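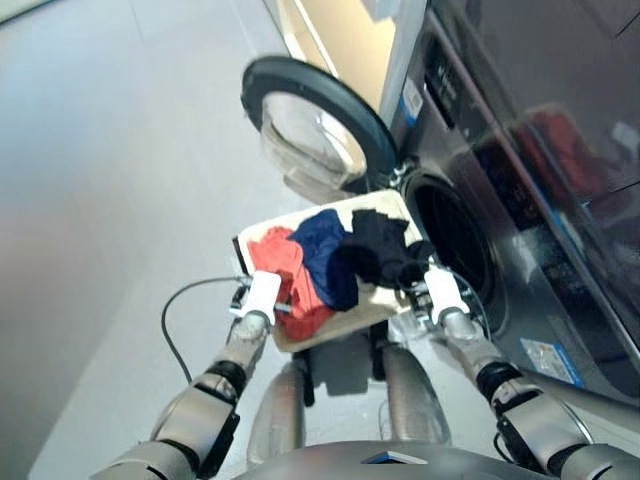
Mirjam Claeys wants to know why the caulk around her bathtub looks fine for a month and then peels up in one long, rubbery noodle. She has redone it twice. She used the expensive tube both times, she did it slowly, and she would like me to know that she is not a careless person.

I believe her. Two questions back, Mirjam: did you take out all of the old stuff, and was the tub empty when you caulked it? Her answers were "mostly" and "of course it was empty, I was kneeling in it." So we have our culprits, and the rest of this page is how to do it over.

What you need

A plastic scraper or a caulk removal tool
A utility knife with a new blade
Silicone caulk remover (the gel kind)
Rubbing alcohol and a stack of white rags
Painter's tape
A tube of 100% silicone labeled for kitchen and bath
A caulk gun with a release lever
More paper towels than seems reasonable

I use a Grallum gun, mostly out of stubbornness, as the handle pinches. Any gun that stops oozing when you let off the trigger will do. The ones from the bargain bin don't stop. They keep going like an uncle telling a story, and you'll find the end of the bead on your shoe.

Step 1: Get the old caulk out

Cut along the top edge and the bottom edge, keeping the blade nearly flat to the surface. Pull what will pull. Then scrape what won't, with plastic on an acrylic or fiberglass tub and nothing sharper.

What you have left is a thin, shiny film that you'll be tempted to call clean. New silicone does not stick to old silicone. Spread the remover gel over the whole joint, wait as long as the label says, and scrape again. Do it a second time if your fingertip still drags or skids along the edge. This was Mirjam's "mostly."

If there's black mold down in the gap, deal with it now using a bathroom mold cleaner, rinse, and let it dry. Don't mix cleaners. If the wall behind the joint feels soft when you press on it, stop here. You have a wall project now, and I'm sorry.

Step 2: Clean and dry

Wipe both surfaces with rubbing alcohol on a white rag until the rag comes away white. Open a window or run the fan while you do it. Then leave the joint alone overnight. Water hides behind the tile edge and creeps out just when you've put the good bead down. A hair dryer on low helps, though wait until the alcohol has evaporated and keep the thing well away from any standing water.

Step 3: Fill the tub

An empty tub sits a little higher than one with a bath in it. Caulk it empty and the first soak pulls the joint open. So put the stopper in and fill it most of the way with cold water, keeping the rim dry. The water stays there until the silicone has cured. Yes, you'll be leaning over it the whole time. Take your phone out of your shirt pocket.

Step 4: Tape

Run one strip along the wall and one along the tub, with a gap between them the width of the bead you want. A quarter inch is plenty for most tubs. Press the inside edges down hard with a fingernail. Iman Abdel Rahman tells me tape is for amateurs. Iman's bathroom has a very wavy line in it.

Step 5: Lay the bead

Cut the nozzle small, at an angle. You can always cut more off. Hold the gun at a steady tilt and move at a speed that keeps a little silicone bulging at the tip. Do one side of the tub at a time and finish it before starting the next. Try to stop in the corners only.

Step 6: Smooth it once

One pass with a gloved finger or a shaping tool, light pressure, wiping off the excess as you go. Then put your hand behind your back. The second pass usually makes it a bit worse, and the fifth makes it a craft project.

Pull the tape right away, before a skin forms, at a low angle and away from the bead. Fold it into itself as you go, or it will find your hair.

Step 7: Leave it alone

Check the tube for the cure time and believe it. Some are rated for water in 90 minutes, many want a full day, and a humid or chilly bathroom changes things. When in doubt, I give it the full 24 hours before draining the tub, and everybody can shower at the gym or be interesting to stand near.

If it still goes wrong

Peeling along the tub only: film left behind, or soap residue. Back to Step 1 for that edge.

Splitting down the middle: the tub is moving, or the bead is too thin for the gap. Anything deeper than a quarter inch wants foam backer rod pushed in first.

Paint won't stick to it: it's silicone. Paint never will. Buy the color you want.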